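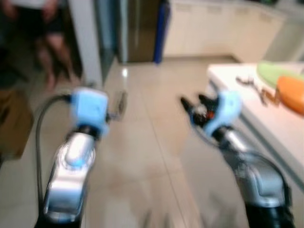
It would have made all the difference, one former evening student told us over the summer, if somebody had simply said at the start that you could have a job, a family and a bus to catch and still be a proper student. We have thought about that remark a good deal at Uveter College, and we are very glad to be able to announce something that we hope goes a fair way towards answering it.

24th October

UVETER COLLEGE OPENS EVENING ROUTE TO A DEGREE AT TIMBY

Uveter College is delighted to announce that its new Evening Foundation Year will begin in January at the Timby site, with 100 places for adults who have been away from education and would like to find their way back to it. The course is taught on two evenings a week during term, and students who complete it successfully will be able to move on to a degree at the college, part-time or full-time, without having to make a fresh application.

Timby has been part of the college for a long while now, and many local people will know it as the place where they learned to drive a spreadsheet, brushed up their holiday Spanish or sat in a slightly chilly hall for a choir concert. It has always been busy in the daytime. In the evenings, though, much of the building has been quiet, and for several years people living nearby have been asking, very politely and quite persistently, whether something more could be done with it. The Evening Foundation Year has grown out of those conversations, and out of a long run of open meetings last spring at which the tea urn was kept in more or less constant use.

Students will choose from three pathways: health and social care, business and computing, and the humanities. Whichever they choose, everyone will share the same opening term, which covers academic writing, working with numbers, using the library and getting used to studying again. We know from our daytime students that this last part can take longer than people expect, and the timetable has been drawn up with plenty of room for it. Classes finish in time for the last bus back into town, a point that was raised at every single one of the open meetings and which we promise has been written into the timetable in ink.

No formal qualifications are needed to apply. Applicants will be asked to fill in a short form and write a page or so about what they would like to study and why, and will then be invited to an informal conversation with one of the tutors. This can be held at Timby, at the main site or over the telephone. Anybody who does have certificates tucked away in a drawer is welcome to bring them along, but please don't worry if they have been lost in a house move or two. Support with spelling, reading or English as a second language is available from the first week, and a student may ask for it at any point in the year.

Help with costs

The college is also very pleased to say that the Ostrowski Fund, which has supported daytime students in hardship for many years, is being extended to cover the evening course. Every student who enrols will receive £100 towards travel and books in their first term, paid directly and with no receipts to keep. Further help is available from the Fund for those on low incomes, including a contribution to childcare on class evenings, and the student advice team will be happy to go through the forms with anyone who would like company while filling them in.

Tuition fees for the Evening Foundation Year may be paid in instalments. Some employers have told us that they are willing to meet all or part of the fee for members of their staff, and we would encourage applicants to ask at work before they apply. The college can supply a letter explaining the course to a manager or personnel department on request.

Changes to the building

Regular visitors to Timby will notice a few differences when they come back after the Christmas break. The library will stay open late on class evenings, with a librarian on duty, and the ground-floor common room will be set aside as a place to eat a sandwich, finish some reading or sit down for a few minutes between work and lessons. The café is trying out a hot supper menu, kept deliberately small to begin with. Lighting along the path from the car park has been improved – it was overdue, and we are grateful to everyone who wrote in about it.

Parking is free for students after the working day ends, and there is a covered rack for bicycles beside the side entrance. The evening entrance is step-free, and anybody with particular access needs is asked to let the admissions office know when applying, so that rooms can be chosen with them in mind.

Working with Narari

Students on the health and social care pathway will also benefit from an arrangement with Narari, the local care provider, which has agreed to offer visits and short placements during the spring and summer. These will be fitted around students' existing hours wherever possible, and those already working in care may be able to use their own workplace instead. We are most grateful to the staff at Narari for their patience while the details were worked out, and for their many helpful comments on the course outline.

How to apply

Application forms are available now from the admissions office, from the front desk at Timby and on the college website. Places will be offered as applications come in, and a waiting list will be kept once the course is full. Those who would prefer to wait until next autumn are welcome to say so on the form, and we will write to them again when dates for the following intake have been settled.

Drop-in sessions for prospective students will be held at Timby in the weeks before Christmas. Tutors from each of the pathways will be there to answer questions, and there is no need to book. Children are welcome, and there will be biscuits.

Notes for editors

Uveter College offers further and higher education courses to school leavers and adults. The Timby site is home to its community learning programme. Requests for interviews or visits should be sent to the college press office, which will do its best to reply on the same working day.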